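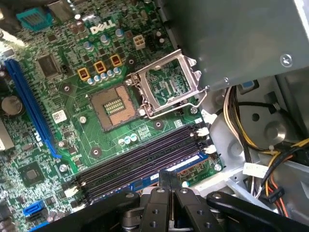 El zócalo de una placa base Dell, con la tapa metálica levantada y ningún procesador dentro.

¿Qué hay dentro de un ordenador? (Spoiler: ningún duendecillo)

Cuando yo tenía tu edad estaba convencido de que dentro del ordenador de mi tía vivía alguien muy pequeño y muy malhumorado. Hacía ruidos raros, tardaba una eternidad en contestar y de vez en cuando se negaba a trabajar. Luego abrimos la caja. Ni rastro del inquilino. Lo que había era una especie de ciudad verde, llena de edificios bajitos, con mucho polvo en las aceras.

Vamos a dar un paseo por esa ciudad. No hace falta casco.

La placa base, o el suelo de todo

La plancha verde se llama placa base. Todo lo demás se apoya en ella, se enchufa en ella o está soldado a ella. Soldado quiere decir pegado con un metal que se derrite con calor y luego se endurece, así que no intentes arrancar nada para ver qué pasa. Lo que pasa es que se rompe.

¿Por qué verde? Por costumbre, sobre todo. Las placas llevan una capa de barniz que protege los caminitos de cobre, y ese barniz se ha fabricado en verde durante muchísimos años. También las hay negras, azules y rojas. Las rojas no corren más, por mucho que lo diga tu primo.

Los caminitos de cobre se llaman pistas. Son las calles de la ciudad, y por ellas viaja la electricidad. Muchas son más finas que una raya de lápiz, y otras ni siquiera se ven, porque la placa está hecha de varias capas y hay calles en los pisos de abajo. Vamos, como el metro.

El zócalo: un sillón para una sola persona muy importante

El cuadrado de color cobre con un agujerito en el centro es el zócalo. Ahí se sienta el procesador, que es la pieza que hace las cuentas. Se le suele llamar «el cerebro del ordenador», aunque el pobre no tiene ni una idea propia. Hace sumas, compara números y obedece órdenes a una velocidad tremenda. Si le mandas una tontería, hará la tontería rapidísimo.

El fondo del zócalo está cubierto de patitas metálicas diminutas. Cada una tiene que tocar un punto concreto de la parte de abajo del procesador. En algunos modelos hay más de 1.000, todas apretadas en un cuadrado que cabe en la palma de la mano. Son delicadísimas: si apoyas un dedo, se doblan, y enderezarlas es uno de los trabajos más aburridos que conozco. He visto a un adulto hecho y derecho ponerse a sudar con unas pinzas y una lupa. No diré quién era, pero llevaba mis zapatos.

El marco de metal con una ventana en medio es la tapa que sujeta el procesador. Se levanta, se coloca la pieza con mucho cuidado, se baja la tapa y se cierra con una palanquita. Al cerrarla hay que apretar un poco, y la primera vez que lo haces te parece que lo vas a partir todo. Es normal. Lo que no se hace nunca es empujar el procesador para que «entre mejor». Tiene unas muescas o una marca en una esquina para saber cómo va puesto, y si no encaja es que está girado.

Los barrilitos y los cubitos

Repartidos por la placa hay unos cilindros bajitos que parecen latas de refresco para hormigas. Son condensadores. Un condensador guarda un poquito de electricidad y la suelta cuando hace falta, igual que el depósito de agua de un pueblo: si de pronto todo el mundo abre el grifo, el depósito ayuda a que nadie se quede con la ducha a medias.

Los cubos de color amarillo anaranjado que están cerca del zócalo son bobinas. Dentro llevan un hilo de metal enrollado. Su trabajo consiste en frenar los cambios bruscos de corriente, para que al procesador le llegue la electricidad tranquila y sin sustos. Es un señorito muy exigente. Necesita justo la tensión que necesita, ni un pellizco más, y por eso tiene a todo ese vecindario trabajando a su alrededor.

La pila que no se va a dormir

En la misma placa hay una pila redonda y plateada, de las que parecen una moneda. Mucha gente se sorprende: ¿para qué quiere una pila un aparato que se enchufa a la pared?

Pues para no perder la hora. Cuando apagas el ordenador y lo desenchufas, un relojito sigue contando dentro, y la pila le da de comer. Cuando se gasta, después de unos cuantos años, el ordenador se despierta creyendo que estamos en otra época. El de mi tía se pasó un curso entero convencido de que era enero.

(Aviso serio, y prometo que hay pocos: las pilas de botón no se chupan, no se muerden y no se dejan al alcance de hermanos pequeños. Tragarse una es peligrosísimo. Si alguna vez ocurre, se avisa a un adulto y se va a urgencias corriendo.)

Enchufes de todos los colores

La ranura larga y azul se llama PCI Express. Es un aparcamiento para tarjetas, que son placas más pequeñas con un trabajo especial: dibujar gráficos para los juegos, por ejemplo. Los enchufes azules pequeñitos, con el hueco en forma de L, son puertos SATA, y en ellos se conectan los cables de los discos. La forma de L tiene su gracia. Sirve para que el cable solo pueda entrar de una manera, porque los ingenieros saben perfectamente cómo somos las personas a las siete de la tarde y con hambre.

El enchufe blanco de 4 agujeros cuadrados lleva la corriente al procesador. Si se te olvida conectarlo, el ordenador no arranca, y puedes tirarte un buen rato echándole la culpa a todo lo demás. Mi amigo Liam Birkett se tiró una tarde entera. Cambió la memoria, cambió el disco, cambió de humor. 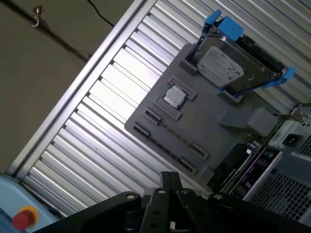
¿Para qué sirve un disco duro, si ya está el procesador?
El disco duro guarda las cosas: fotos, juegos, trabajos del cole y hasta los programas que ponen el ordenador en marcha. El procesador hace cuentas con todo eso, pero no se queda con nada. Al apagar el ordenador, lo que estaba guardado en el disco sigue en su sitio.

Un tocadiscos con muchísima prisa

Los discos duros clásicos llevan dentro uno o varios platos redondos, muy lisos, que giran miles de veces por minuto. Encima se mueve un bracito con una punta que lee y escribe, sin llegar a tocar el plato. Flota sobre una capa de aire mucho más fina que un pelo. Si has visto alguna vez un tocadiscos, la idea te sonará, aunque este va a toda pastilla y no pone música de tus abuelos a menos que se lo pidas.

La información se escribe con imanes minúsculos. Cada puntito del plato queda orientado hacia un lado o hacia el otro, y con eso basta: un lado es cero y el otro es uno. Tu redacción sobre las vacaciones es una fila larguísima de ceros y unos. La mía también lo era, y me pusieron un suficiente.

Como todo está tan ajustado, a los discos duros les sientan fatal los golpes. Por eso suelen ir sujetos con tornillos o metidos en un soporte de plástico. Hay soportes con piezas de color vivo para que se vea de dónde hay que agarrar. En muchos ordenadores de oficina, azul o verde significa «por aquí se saca, no hace falta destornillador», que es de lo más amable que te puede decir una máquina.

Los discos más modernos, los SSD, no giran ni tienen nada que se mueva. Son más rápidos y no hacen ruido. A mí me gustaba el ruido.

Y el procesador, ¿cómo es?

Bastante soso, la verdad. Por fuera parece una galletita cuadrada de metal. La chapa plateada de arriba reparte el calor, porque hacer tantas cuentas calienta mucho. Encima se le pone una pasta especial y, sobre la pasta, un disipador con aletas de metal y casi siempre un ventilador. Ese es el zumbido que oyes cuando llevas mucho rato jugando.

Debajo de la chapa hay un trocito de silicio más pequeño que un sello, con millones y millones de interruptores. Si quisieras contarlos de uno en uno, se te haría tarde para cenar. Muchos años tarde.

Cómo se desmonta sin acabar castigado

Lo primero es pedir permiso, y que el ordenador sea uno viejo que ya no use nadie. «Lo he abierto para aprender» es una frase que funciona mucho peor de lo que parece cuando el ordenador es el del trabajo de tu madre.

Después se apaga, se desenchufa y se busca a un adulto que se quede contigo. La fuente de alimentación, que es la caja de metal donde se enchufa el cable de la pared, no se abre jamás. Puede guardar electricidad peligrosa aunque esté desenchufada. Tampoco la abren los adultos, salvo que se dediquen a ello.

Antes de tocar la placa conviene poner la mano en una parte metálica de la caja. Así se va la electricidad estática, esa que te da un chispazo al quitarte el jersey en diciembre. A ti el chispazo te hace cosquillas. A un chip puede dejarlo frito.

Las piezas se agarran por los bordes y se dejan en una bandeja, cada una en su hueco. También vale una huevera de cartón para los tornillos. Haz un dibujo de dónde iba cada cosa, aunque te parezca que te vas a acordar.

Palabras para presumir en la merienda

Placa base: la plancha donde se conecta todo.
Zócalo: el asiento del procesador.
Condensador: depósito pequeñito de electricidad.
Bobina: hilo enrollado que calma la corriente.
Disipador: pieza de metal que se lleva el calor.
SATA: el enchufe del disco, con su hueco en forma de L.

Y si al volver a montarlo te sobra un tornillo, guárdalo en un bote con tapa. Yo tengo el bote casi lleno - y los ordenadores siguen funcionando, casi todos.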